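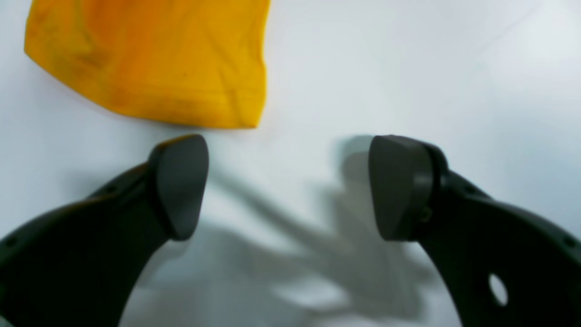 Linen and Laundry Services Board
Topic: Color loss in cotton napkins and cleaning cloths, cold wash program

pitard_linenroom
Posted Jan 10, 2021
Our department manages table and cleaning linen for a conference building. In February we are due to renew the supply agreement for colored cotton goods, and I would like members' views before the terms are settled. The current stock comes from Sirden and is washed on program 281, a cold cycle with a mild detergent. The dark colors have held up well. The yellows and reds have become uneven after repeated washing, mainly along the hems. The supplier's position is that the goods should be moved to program 282, which is warmer and has a longer rinse. I would be grateful for comments from anyone who has made a similar change.

foldandpress
We made that change two years ago and went back. The warmer program removed grease more reliably, but the hems shrank at a different rate from the body of the cloth, and our pressing staff could no longer get square corners. Uneven color at the hem is often a matter of detergent left in the double layer of fabric. I would lengthen the rinse and leave the temperature alone.

Sirden_user_north
I must respectfully disagree with the previous reply. A cold program is not suitable for goods that come into contact with food, whatever it does for the color. Our written procedure requires a warm wash for all napkins. Cleaning cloths are a separate category and should be ordered, stored and washed separately. If both are going through program 281 together, that is the first matter to correct.

pitard_linenroom
They are washed separately. I should have stated that in my first post. The fading appears in both categories, although the cleaning cloths are worse.
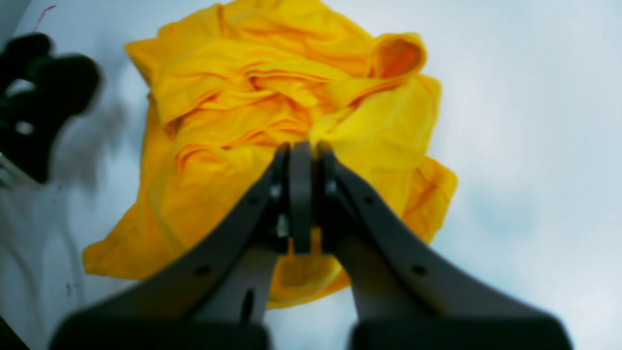

szilagyi_textilecare
Should new colored cotton be washed before it is issued for the first time?
It should be washed at least once, by itself, so that loose dye is rinsed out before the cloth meets any other fabric.

We add this step at the Szilágyi plant for every delivery, and it is written into our intake checklist. Complaints about uneven color dropped after it was adopted, though we changed detergent in the same period and I cannot separate the two effects.

foldandpress
Agreed on the first wash. I would also ask which drying setting is in use. Over-drying does more harm to yellow goods than most managers expect - the cloth goes stiff and the creases wear pale.

pitard_linenroom
Setting 7 on the Stindurico dryers, for all cotton. The order under discussion is for 4000 pieces, so a trial on a small batch would be acceptable to management.

Sirden_user_north
Then I would recommend a trial of both programs with the dryer setting unchanged. Please keep the two batches marked at the hem with thread. Ink marks will not last.

foldandpress
I maintain my view on the temperature, but a trial is reasonable. Please post the shrinkage figures as well as the color results.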